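Viernes de pinzas, segunda parte

Escribo esto rápido porque mañana madrugo y si no lo dejo apuntado se me olvida. Llevamos ya dos semanas con el proyecto del club y por fin hay algo que contar. Poco, pero algo.

Para quien llegue nuevo: somos el grupo de robótica de la escuela Seixas y este trimestre nos ha tocado la parte de manipulación. Nada de seguidores de línea, nada de sumo (por fin). Se trata de juntar demostraciones hechas a mano, con pinzas que llevamos nosotros, y después entrenar un modelo que mueva el brazo. El concurso es el Lostport, categoría de objetos cotidianos. Recoger una mesa, vaya. Suena a poca cosa. Ya.

Las reglas, resumidas, que me las han pedido tres veces por el chat: 24 objetos en la lista oficial, de los que el jurado saca unos cuantos el mismo día. No sabes cuáles. Hay rígidos, blandos, transparentes y "deformables alargados", que es como llaman ellos a los cables. Cada objeto va a su bandeja. Si se cae al suelo, cero. Si lo dejas en la bandeja que no es, medio punto, cosa que a mí me parece muy generosa pero bueno, no me quejo.

El viernes teníamos sesión de grabar y el plan era claro: 24 repeticiones limpias por pareja. Salieron 19. Las otras a la basura, casi todas por lo mismo – empezar a mover la mano antes de que arranque la grabación. Luego miras el archivo y la mano ya va por la mitad del camino. Culpa mía en varias, lo reconozco.
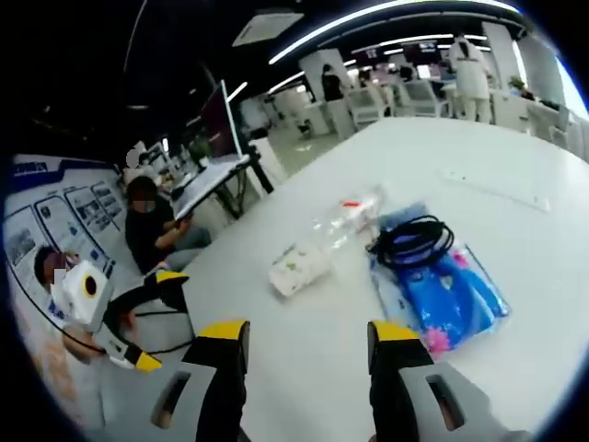

El reparto de objetos lo discutimos un buen rato, porque cada uno quería los fáciles. Yo pedí los blandos y me arrepentí enseguida. Un paquete de plástico tiene truco: si cierras demasiado se arruga y se escapa, si cierras poco resbala. Y con un cable encima, peor. El enrollado negro que está puesto sobre el paquete azul es justo el caso que más nos preocupa, porque hay que decidir cuál va primero y la lista no dice nada. Mi propuesta: siempre el de arriba, aunque cueste más. Media clase prefiere agarrar los dos a la vez y separarlos después. No lo veo. Se votará.

La botella es otra historia. Tumbada y transparente, con una mesa blanca y brillante debajo, es lo peor que le puedes dar a una cámara. De lo poco que destaca son el tapón rojo y la etiqueta, asi que alguien propuso agarrarla siempre cerca de la etiqueta. De acuerdo, pero en el concurso puede salir otra botella, sin etiqueta, y entonces qué. Yo grabaría agarres por todas partes: por el medio, por el cuello, en diagonal. Más trabajo, sí.

Cosas que apunté en la libreta, sin orden:

Calibrar las dos pinzas al empezar Y después de la pausa. La segunda se nos olvida siempre.

El que no graba, que no meta la mano en la mesa. Hay tomas con un brazo pasando por delante para recolocar algo. Fuera.

Nombrar los archivos bien. "prueba_buena_final2" no es un nombre.

Abrir despacio al soltar. Si abres de golpe el objeto da un saltito y el modelo se aprende el saltito.

Lo del software va regular. Usamos Gruvitz para sincronizar el vídeo con la apertura de los dedos y cuando va bien va muy bien, pero el exportador se cuelga con las sesiones largas. Solución cutre: cortar cada sesión en trozos y exportarlos de uno en uno. Tarda una eternidad, aunque al menos termina. Si alguien de otro equipo ha encontrado algo mejor que lo ponga en los comentarios, porfa.

Del brazo todavía no puedo decir mucho. El Gernon que nos dejan para las pruebas solo está libre a última hora de la tarde y hay cola. El primer modelo que le cargamos iba hacia el objeto bastante bien, se paraba encima, y ahí se quedaba. Pensándoselo. Creo que es por las pausas que hacemos nosotros antes de cerrar los dedos, que son larguísimas, y claro, copia lo que ve. Toca repetir demostraciones sin tanta duda – entrar, cerrar, levantar.

Pendiente para el próximo día: acabar las repeticiones que faltan, votar lo del cable, y que alguien se encarge de imprimir la lista de objetos en grande. Yo llevo el alargador, que la otra vez acabamos todos peleando por el mismo enchufe.

Subiré los números del segundo modelo cuando los tenga. Me voy a dormir.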